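Home | Notebook | Materials | Test logs | Contact

June 28, 2020

Adhesive trials, cold-cure batch, continued

Opened the second tin of Pruka wood glue this morning. The first had gone stringy at the bottom and I did not trust it for numbers. Lot codes differ, so the results from here on go in a separate column of the log. Do not merge them.

Samples are beech to beech, lap joints, 100 mm strips, overlap of 25 mm. Faces planed the same day and wiped with a dry cloth. Earlier in the year we were wiping with meths and leaving the strips to stand, and the scatter was no better for it. Dropped that step.

Clamping: two clamps per joint, with scrap of the same thickness between the jaws. Pressure is whatever the torque driver gives at its lowest click. I would prefer a proper figure but the load washer is still out for repair at Troncoso and they have given no return date.

Three cure conditions:

A - bench, room temperature, overnight
B - cold cupboard, overnight
C - cold cupboard for the first 2 hours, then bench

C is the one that matters. It copies what happens when a job is glued up in the unheated store and then carried through. The tin says not to use below 10 degrees but gives no hint of what happens if the joint warms up before it has set.

Results so far. A fails in the wood every time, as it should. B fails in the glue line, chalky white film on both faces, can be scraped off with a thumbnail. C is mixed. Some joints tore fibre over most of the overlap, others let go cleanly along one edge and held at the other. The clean edge was the one nearest the cupboard wall in each case I marked. I did not mark all of them. Mark all of them next time.

Best single pull in set C was 1,302 N. I would not quote that to anyone until it is repeated. The grip slipped slightly during the pull and there is a step in the trace where it bit again. Peak is probably sound, extension reading is not.

Moisture: the meter disagrees with the oven test again. It reads high on beech, by an amount that is not constant. Oven figures only in the log from now on. The meter is fine for sorting boards and nothing else.

Squeeze-out. On the cold joints the bead stays soft under the skin for a long time and smears if you try to pare it early. Left it alone until the following day and it came off with a chisel in one piece. This should go in the shop notes whatever else comes of the trial.

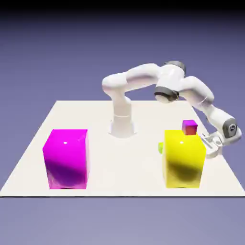

Comparison with the Cletow resin glue has not been started. It needs mixing by weight and the small scale drifts when the extractor is running, so it will have to be weighed with the extractor off. Work out a batch size that does six joints with little waste. The pot life on the label is given for a warm day and will be longer in the cold, which is useful, but the set will be longer too and the clamps are all spoken for.

To do before the next set:

- cut more strips from the same board, keep offcuts for oven samples
- number both halves of each joint in pencil, and mark the wall side
- put a thermometer between two strips, the one on the cupboard door only gives air temperature
- new facing for the lower grip
- ask Troncoso about the load washer

The slow soak test waits until August, when the tank is free.

Recent entries
Plolel abrasive sheets, wear on end grain
Planer knives, regrind or replace
Oven drying times for thin beech
Cold cupboard, door seal
Pruka wood glue, first tin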